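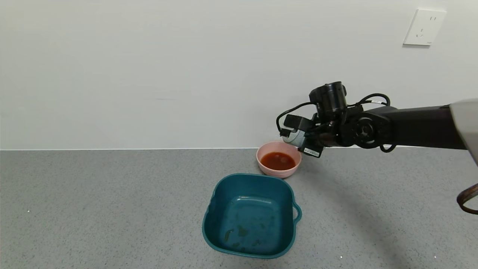 Las salsas que se hacen en casa y lo que dejan en el fregadero

Un chile seco mancha todo lo que toca. Mancha la tabla, el trapo, la junta de la batidora y, si uno se descuida, la encimera. Lai-ching Chu lo aprendió en los seis años que pasó en la cocina del Petridis, un comedor de mediodía en Murkthorpe donde se servían casi 200 cubiertos y donde cada mesa llevaba tres salsas. Ahora da clases en grupos pequeños, en cocinas prestadas, y dedica a la limpieza la misma atención que a la receta.

Su curso se llama Stilis y dura cuatro tardes. La primera no se cocina nada. Los alumnos llegan con sus recipientes de casa y los ponen sobre la mesa: barreños, cuencos, tarros, el vaso de la batidora. Chu los va mirando por dentro y por debajo. Separa los que sirven para remojar, los que sirven para reposar y los que conviene dejar para otra cosa.

«La gente compra un molcajete antes de tener un barreño decente», dice. «Con un barreño y tres cuencos se puede hacer casi todo.»

El barreño lo prefiere de plástico, con asa y de esquinas redondeadas, porque las rectas guardan semillas. Los cuencos, pequeños. En uno grande la salsa se extiende, forma costra en las paredes y se aprovecha peor.

La salsa base del curso lleva 50 gramos de chile guajillo sin rabo ni semillas, 400 gramos de tomate asado, media cebolla, dos dientes de ajo y sal. Los chiles se tuestan en seco, unos segundos por lado, y se dejan en agua caliente hasta que se doblan sin romperse. El agua del remojo se prueba antes de decidir qué hacer con ella. Si amarga, se tira. Si no, se guarda un poco en un cuenco para aligerar la mezcla más tarde.

El triturado es el punto en que Chu se pone seria. Pide que el vaso no pase de la mitad y que se empiece a velocidad baja. Un vaso demasiado lleno empuja la salsa hacia la tapa y de ahí a la pared, y casi todas las cocinas en las que ha trabajado tenían el enchufe justo detrás de la batidora. Recomienda trabajar a un palmo del enchufe, como mínimo, y desenchufar antes de meter la espátula. También pide paciencia: dos minutos, una pausa, otros dos.

Después viene el vaso vacío, que ocupa buena parte de la tercera tarde. Los de paredes lisas se lavan pronto. Los estriados, muy comunes en los modelos domésticos, retienen restos entre una estría y la siguiente, y la esponja pasa por encima sin tocarlos.

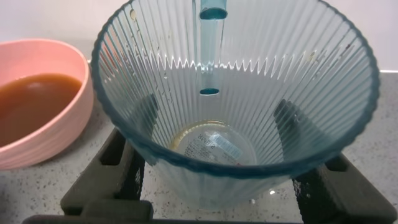 El interior estriado de un vaso de batidora, con pequeñas motas en la pared.

El método que enseña es sencillo. Se enjuaga el vaso con agua fría en cuanto se vacía. Se llena hasta un tercio con agua templada y una gota de jabón, se tapa y se bate medio minuto. Se vacía y se repasa con un cepillo de cerdas largas, de arriba abajo, siguiendo las estrías. Luego se mira a contraluz. Chu insiste en este último paso, sobre todo con los plásticos transparentes, que sobre la encimera parecen limpios y junto a la ventana no lo están.

Con las etiquetas de la base no es estricta. Si están pegadas por fuera y no molestan, las deja. Si empiezan a levantarse, las quita con aceite y una uña.

Para las manchas viejas usa bicarbonato en pasta, una noche entera, y sol cuando lo hay. El tono anaranjado que deja el guajillo en el plástico claro no siempre se va. Ella conserva una jarra Truresow de sus años en el Petridis que tiene el fondo de color ladrillo y sigue usándola para lo mismo.

De la receta salen unas cuantas raciones para la semana. En la nevera, en tarro cerrado, Chu la da por buena cinco días. Para congelar aconseja porciones pequeñas y dejar espacio arriba. Quien quiera una cantidad mayor puede pasar a 700 gramos de tomate, subir el chile en proporción y triturar en dos tandas.

La cuarta tarde se come. Cada alumno lleva su salsa en un cuenco y tortillas para compartir, y al terminar se friega entre todos. El próximo grupo empieza en octubre, a las seis de la tarde, y hay que llevar delantal oscuro.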